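News > Local > Public Services

Studesstead library drops overdue fines after two-branch trial

Studesstead's public library will stop charging fines for overdue books, audiobooks and magazines at all of its branches, the library board decided on Monday night. The change takes effect at the start of next month and covers adult cards as well as children's cards, which have been free of late fees for several years.

The board also voted to clear old fines from the system. According to figures given at the meeting, 3,356 cardholders owe the library something, most of them less than the price of a paperback. Of those, 298 had reached the limit at which a card is blocked and can't be used to borrow.

"Those cards will be switched back on without anyone having to come in and ask," said library director Kirsten Bach. "If you have been staying away over a few dollars, you can use your card again."

People will still have to pay for items they lose or damage. A book that is six weeks late will be marked as lost and its replacement cost added to the borrower's account. The charge comes off if the book is returned in usable condition. Cards will be blocked while a lost-item charge is open, as they are now.

The decision follows a trial at the Hrubý Street and Mill Road branches that began last fall. Lotte Prins, who runs lending services, told the board that late returns at the two branches rose slightly in the first weeks and then went back to their earlier level. The number of people borrowing went up, mainly among teenagers and parents with young children. Staff at both desks also reported spending less time on arguments over small sums.

Fines brought in $14,000 in the last budget year, down from more than twice that a decade ago. Part of the drop comes from e-books, which return themselves on the due date. Prins said the cost of printing and mailing notices, handling cash and running the card reader at each desk took up a good share of what was left.

Not everyone on the board was in favor. Vratislav Hájek, who voted against the plan, said he was worried about new titles with long waiting lists. He pointed out that nearly 300 people were in line for a single crime novel in May, and that a few slow readers could add weeks to the wait.

"I don't mind losing the money," Hájek said. "I mind the person who is number 80 on the list and has been there since winter."

In answer to that, the board agreed to keep a shorter loan period of two weeks for new titles and to bar renewals on anything with a hold. Borrowers who have an overdue item with a hold on it won't be able to take out more until it comes back. The rule will be reviewed after a year.

Email reminders will go out three days before an item is due, on the due date and a week later. Text messages are to be added in the fall, once the library has moved to its new catalog. Cardholders without an email address on file will get one letter by mail.

Museum passes and the telescopes and sewing machines lent out by the main branch aren't part of the change. Those items still carry a daily late charge, and the board did not discuss lowering it.

Raghavendra Pinto, a father of three who spoke during the public comment period, said his family had given up using the Mill Road branch for most of a year after a stack of picture books went missing in a move. The books were found and returned, but the late fees on his own card stayed.

The next board meeting will take up Sunday hours at the main branch.
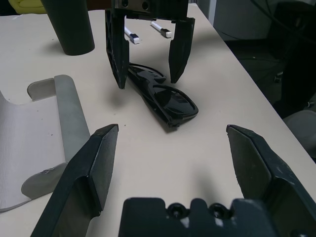 Do I need to do anything to have my old fines removed?
Old overdue fines will be cleared automatically when the change takes effect. Charges for lost or damaged items will remain on your account, and you can ask about those at any branch desk.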